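## Nettoyer le plastique transparent : ce qui marche, ce qui abîme

Je me méfie des astuces à trois ingrédients. On les recopie depuis vingt ans d'un site à l'autre, et j'ai rarement l'impression que celui qui les publie a frotté quoi que ce soit. J'ai donc repris les plus connues sur des boîtes, des présentoirs et un vieux couvercle de platine, tous en acrylique. Résultat mitigé.

**Le vinaigre blanc.** Très dilué, sur des traces de calcaire, pourquoi pas. Sur du gras, je ne vois aucune différence avec de l'eau tiède et une goutte de liquide vaisselle. Le mélange vinaigre et bicarbonate mousse joliment, et c'est à peu près tout ce que j'ai à en dire.

**Le produit à vitres.** Non. Beaucoup contiennent de l'alcool ou de l'ammoniaque, et l'acrylique finit par se voiler ou se fendiller, surtout dans les angles et les arêtes collées. Lisez l'étiquette, et si elle ne dit rien, laissez le flacon dans le placard.

**Le dentifrice.** Il peut atténuer une micro-rayure. Il peut aussi en ajouter cinquante. J'ai essayé sur un coin caché de mon couvercle et j'ai gardé le polish du commerce pour le reste. Celui de Brasport m'a coûté 7,85 €, il fait le travail sans miracle, à condition de ne pas appuyer.

Ma routine, pour un objet de tous les jours :

- souffler ou rincer la poussière avant de toucher à quoi que ce soit ;
- passer une microfibre propre, eau tiède, une goutte de savon ;
- rincer, puis tamponner (l'essuie-tout raye, quoi qu'en dise l'emballage).

Pour un présentoir à gradins garni de barres chocolatées, on vide tout d'abord, et on commence par la marche du haut.
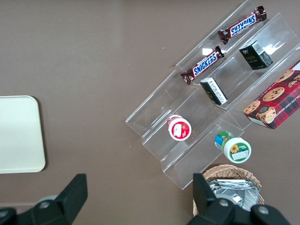

Rüdiger Hamann m'écrit que je suis trop dur avec le vinaigre : il en met une cuillère dans un litre d'eau depuis des années, sur ses étagères en acrylique, et n'a jamais eu de voile. Je veux bien le croire. Une cuillère dans un litre, c'est surtout de l'eau.

Reste la question de l'antistatique. Le spray Zudano promet d'éloigner la poussière pendant un mois. Chez moi, elle était revenue le vendredi suivant. Un chiffon à peine humide donne le même répit et ne laisse pas de film.

Quant aux rayures profondes, celles que l'ongle accroche, aucun produit ménager ne les enlève. Il faut poncer à l'eau, grain 800 puis 1500, puis polir longtemps. Sur une boîte bon marché, je ne me donnerais pas cette peine.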